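Home | Browse | Series Lists | Groups | Forum | Help | Log in

Berkura Reader's Guide
Section 6: Reading Lists, Progress and Ratings
Last revised October, by Amirul Ismail

This section explains how registered members may add series to their lists, record the chapters they have read and submit ratings. It applies to manga, webcomics and light novels held in the Berkura catalogue. Members using the Cusach mobile reader should read the note on synchronisation before making any changes.

6.1 Adding a series to a list

1. Log in and open the page of the series you wish to add.
2. Select "Add to list" beneath the cover.
3. Choose one of the standard lists (Reading, Wish, Complete, Unfinished or On Hold) or a custom list of your own.
4. Select "Confirm". The name of the list will appear beside the title.

A series may be held in only one standard list at a time. Adding it to a second standard list removes it from the first. Custom lists are not affected. Each list may hold up to 1000 series.

NOTE: Where a series has been published under more than one title, search for the original title first. Alternative titles are shown under "Associated Names" and lead to the same page.

6.2 Recording progress

1. Open "My Lists" and select the list required.
2. Enter the last volume and chapter read in the boxes to the right of the title.
3. Select "Save progress" before leaving the page.

Chapter numbers may include one decimal place, so that extra chapters such as 17.5 can be recorded. Prologues should be entered as chapter 0. Where a publisher has renumbered a series for a collected edition, follow the numbering given on the series page.

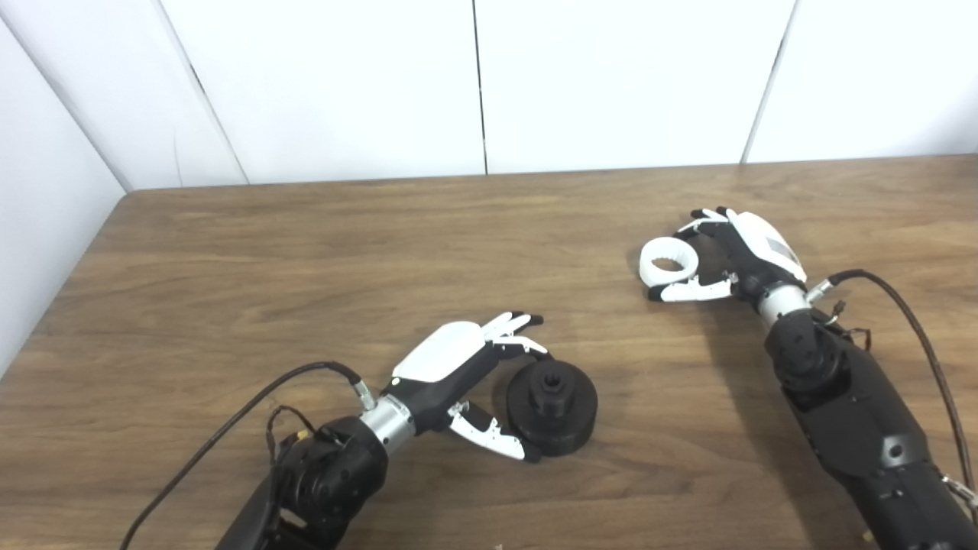
Progress entered on the website is passed to the Cusach reader the next time the reader is opened with a working connection. If the two records differ, the higher chapter number is kept – this cannot be reversed automatically, and an incorrect entry must be corrected by hand in both places.

CAUTION: Do not select "Reset list" in order to correct a single entry. This command clears the progress of every series in the list and cannot be undone.

6.3 Rating a series

1. Open the series page and scroll to "Member Rating".
2. Select a score from 1 to 10.
3. If you wish, add a comment of no more than 200 words.
4. Select "Submit".

Ratings may be changed at any time, and only the most recent score is counted. The average is recalculated each Saturday and is not displayed until a series has received 6 ratings. Comments that reveal the ending of a series must be marked with the "Spoiler" box. Unmarked spoilers will be hidden by the moderators.

6.4 Importing a list from another service

Lists exported from Belhaj or Stondport may be imported from "My Account". Select "Import", choose the file and wait for the summary page. Titles that could not be matched are listed at the foot of the summary and must be added individually as described in 6.1. Ratings are imported only from Belhaj – Stondport files do not contain them.

Next: Section 7, Custom Lists and Privacy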